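数据平台简讯:报表模型迁移第二阶段安排

发布日期:2024年4月2日

各业务部门、各报表负责人:

Fullar 数据仓库的报表模型迁移工作自一月启动,第一阶段已按计划完成,共有289个查询转入新的组合视图层。自本期简讯发布之日起,迁移工作进入第二阶段,范围为采购、库存及门店销售三个主题域。现将有关事项通知如下。

一、命名与目录

新建组合视图一律存放于所属主题域的目录之下,不得存放于个人目录。技术名称由主题域代码、层级代码和序号组成,总长度不超过30个字符,保存后不可更改。描述字段须同时填写中文和英文。沿用旧模型复制生成的视图,应在描述中注明来源模型的技术名称,复制后请逐一核对字段映射,尤其是计量单位和货币字段。

二、关联与合并的使用

跨主题域取数时,优先采用合并方式;确需采用关联方式的,应在设计说明中列明关联字段及基数关系,由模型管理组审核后方可激活。单个组合视图的数据来源以六个为上限。超出上限的既有模型暂予保留,但不再接受新增字段的申请,其拆分方案由主题域负责人在第二阶段内提出。

三、权限

原有分析权限不会自动继承。各部门应在激活新视图之前提交权限对照表,列明角色、组织范围和敏感字段。Pladholm 与 Pliltholm 两处站点的用户由站点管理员统一提交,不受理个人申请。

四、测试与验收

测试环境中的抽样数据每次不少于1,000行,抽样期间应至少覆盖一个完整的会计月度。新旧报表的汇总值须一致;存在差异的,应附差异说明及业务部门的书面确认。验收记录上传至项目文档库,文件名与视图技术名称保持一致。旧查询在验收通过后转为只读,停用日期另行通知。

五、主数据调整

配合本阶段工作,商品主数据中的烘焙类目将并入食品大类,原类目编码作为历史属性保留,可在报表中继续筛选。涉及 Milošević 供货目录的物料编码暂不变动。请库存报表负责人检查固定筛选条件中是否仍引用原类目,并在提交测试前完成替换。

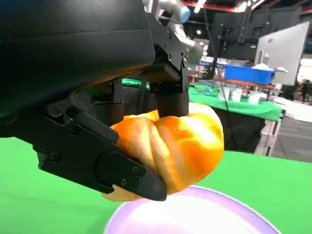 夹持中的橙色扭纹面包

六、培训与咨询

建模工具操作培训分为基础和进阶两个班次,内容包括视图创建、输入参数设置以及传输请求管理。报名须经部门负责人同意,名额按主题域分配。培训材料已在内部知识库发布,旧版操作手册同时作废。

第二阶段工作由模型管理组 Kaisu Savolainen 统筹。有关命名、权限和验收的问题,请通过服务台提交工单,类别选择“报表模型迁移”,并附上视图技术名称及出错时的屏幕截图。

数据平台部 模型管理组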